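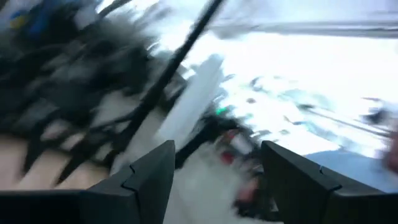 Throw the smeared ones out, Haris Dhanial told me when I started on this, and for a year or so I did. Every wrist-camera picture that failed a sharpness test was dropped before training. It is common practice and I now think it is a mistake.

At Tarkham we trained one sorting policy twice on 171 demonstrations, once with the blurred wrist pictures removed and once with everything left in. Then we ran 14 trials of each. The filtered policy finished four. The unfiltered one finished 12.

That is a small test and I wouldn't hang a theory on it. But blur turns up when the arm is moving fast, and a policy that has never seen a fast arm has to meet one sooner or later. Ours stopped halfway through a reach -- quite often, and always at the quick part.

The overhead view doesn't make up for it. It gives you the bins, the cards and both arms at once, and it tells you very little about what lies between the fingers.

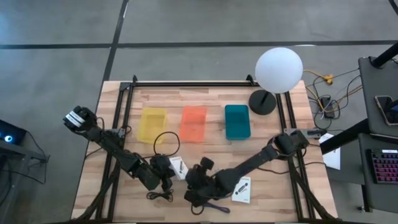 Fung-ping Ho disagrees, and wrote to say that a slower operator would have given us sharp pictures and the same result, with no need to argue over filters. Perhaps so. We haven't tried it. Slow demonstrations teach slow arms, though, and people who pay for sorting do notice the speed.

My view is that the filter should be off by default. Anyone who turns it on should report both runs, with the number of trials next to each.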